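Why Does Cloth Keep You Warm?

Put on a woolly jumper on a cold morning and you soon feel warmer. The jumper does not make any heat. Your body makes the heat, and the jumper slows it down on its way out.

Threads and fibres

Pull a loose thread from an old sock and look at the end of it. You will see lots of thin hairs. These are called fibres. Cotton fibres grow around the seeds of the cotton plant. Wool fibres grow on sheep. Polyester fibres are made in factories from oil.

One fibre is weak and breaks easily. When many fibres are twisted together they grip each other and make a strong thread called yarn. Twisting fibres into yarn is called spinning.

Weaving and knitting

Woven cloth is made from two sets of threads. One set, the warp, is stretched tight on a loom. The other set, the weft, goes over and under it. Bed sheets and shirts are usually woven.

Knitted cloth is made from loops. Each row of loops is pulled through the row before it. Loops can open and close a little, so knitted cloth stretches. T-shirts, socks and jumpers are knitted.

The old mill at Cukdale had 80 looms in one long room. They were so loud that the weavers learned to read each other's lips.

Trapped air

Heat moves slowly through still air. Wool fibres are crinkly, so they leave lots of small gaps, and the gaps hold air. A thick jumper is mostly air. Two thin layers can keep you as warm as one thick one, as there is more air between them.

Wet cloth is different. Water fills the gaps and carries heat away from your skin much faster. Wet socks in February make your feet very cold.

Patterns on cloth

A pattern can be woven in, using threads of different colours, or it can be printed on top afterwards. Stripes and checks are often woven. Flowers have been a favourite pattern for hundreds of years, in strong colours and in pale ones.

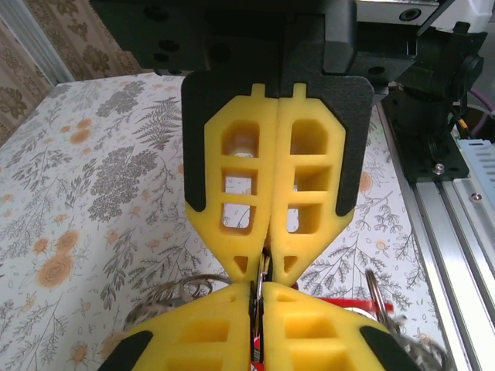 Try it yourself

You need two jam jars with lids, a thick sock, warm water from the tap and a thermometer.

1. Fill both jars with warm water and put the lids on.
2. Pull the sock over one jar.
3. Wait 20 minutes.
4. Take off the lids and measure the water in each jar.

Which one is warmer? Try again with a wet sock and write down what changes.

Words to know

Fibre: a very thin hair of material.
Loom: a machine or frame for weaving.
Yarn: fibres twisted into a long thread.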